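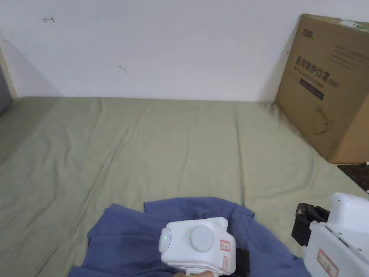

4. Preparação e verificação do par de garras manuais

Esta secção aplica-se às garras manuais Grisesell, fornecidas aos pares (esquerda e direita). Siga os passos pela ordem indicada antes de cada sessão de trabalho e sempre que uma das garras tenha sido aberta, limpa ou substituída. A instalação do programa Eder no computador de registo é tratada na secção 3.

4.1 Antes de ligar

1. Escolha uma superfície estável, com espaço para pousar as duas garras lado a lado. Pode ser uma bancada, uma mesa ou uma cama com o lençol esticado.

2. Em superfícies macias, afaste roupa e panos soltos da zona dos dedos. Um tecido preso entre os elos obriga a desmontar a garra (ver 4.5).

3. Confirme que as duas garras pertencem ao mesmo par. O número de par está na etiqueta da caixa de transporte e deve coincidir com o que foi registado no Eder.

4. Segure cada garra pelo punho. Não a levante pelos dedos.

Nota: se colar etiquetas próprias para distinguir as garras, coloque-as na lateral do corpo. Não tape os orifícios de ventilação nem a faixa luminosa.

4.2 Ligar as garras

1. Ligue primeiro a garra esquerda. Prima o botão redondo durante 3 segundos e solte.

2. Espere que a luz verde fique fixa e repita com a garra direita.

3. Abra o Eder e selecione "Emparelhar". As duas garras devem aparecer na lista com o mesmo número de par.

4. Se só aparecer uma, desligue ambas, espere 9 segundos e volte ao passo 1. Ligar apenas a que falta não resolve, porque o par é reconhecido em conjunto.

Cuidado: mantenha os dedos da mão fora da abertura durante o arranque. O mecanismo pode fazer um pequeno movimento de referência.

4.3 Verificar a abertura

1. Com as duas garras ligadas, vire-as de modo que as pinças fiquem frente a frente, abertas e sem nenhum objeto.

2. Observe a curvatura dos elos pretos. Devem formar um arco regular, sem elos salientes nem torcidos.

3. No Eder, abra o separador "Posição" e selecione "Zero aberto", uma garra de cada vez.

4. Feche cada pinça devagar até ao fim do curso e selecione "Zero fechado".

5. Volte a abrir. O valor apresentado deve regressar a zero. Se isso não acontecer, repita a partir do passo 3.
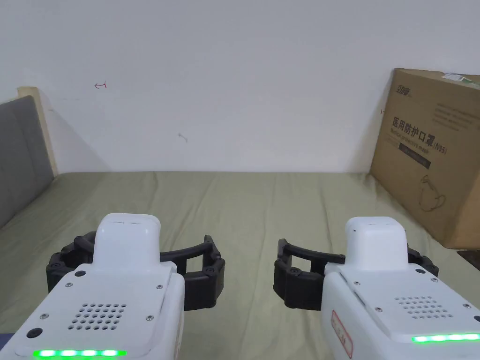

Figura 4-1. Garras esquerda e direita com as pinças abertas e viradas uma para a outra. Faixas luminosas verdes acesas.

Nota: a verificação faz-se sempre com as pinças vazias. Um objeto entre os dedos, mesmo mole, altera o zero e o erro passa para todos os registos seguintes.

4.4 Ventilação e parafusos

Os orifícios redondos na face superior deixam sair o calor da eletrónica. Verifique-os uma vez por semana, ou todos os dias se trabalhar com têxteis.

1. Desligue a garra e deixe-a arrefecer.

2. Passe um pincel seco e macio sobre os orifícios. Não use ar comprimido — empurra o pó para dentro da caixa.

3. Verifique o aperto dos quatro parafusos da tampa superior. Aperte à mão, em cruz, apenas até encostar.

4. Limpe o corpo branco com um pano ligeiramente húmido. Não aplique álcool sobre as etiquetas.

Cuidado: não pouse a garra com a tampa superior virada para baixo sobre tecido enquanto estiver ligada.

4.5 Limpeza e substituição dos dedos

Os dedos devem ser substituídos a cada 3.000 ciclos de abertura e fecho. O contador está no Eder, em "Manutenção". Se um elo ganhar folga, substitua o conjunto antes desse limite e anote a leitura do contador (por exemplo, 1.434) na folha de manutenção.

1. Desligue a garra.

2. Retire fios e cotão com uma pinça de plástico, no sentido do elo e nunca atravessado.

3. Para substituir o conjunto, solte o fixador da base e puxe os dedos para a frente, a direito.

4. Encaixe o conjunto novo até ouvir o estalido e volte a apertar o fixador.

5. Reponha o contador a zero e repita toda a verificação 4.3, nas duas garras.

Os conjuntos de dedos esquerdo e direito não são intermutáveis. Peça-os à Skakby com a referência Price seguida da letra E ou D, conforme o lado.

4.6 Arrumação

Desligue as duas garras no Eder antes de premir os botões. Guarde-as com as pinças abertas, cada uma no seu compartimento, e feche a caixa sem forçar a tampa.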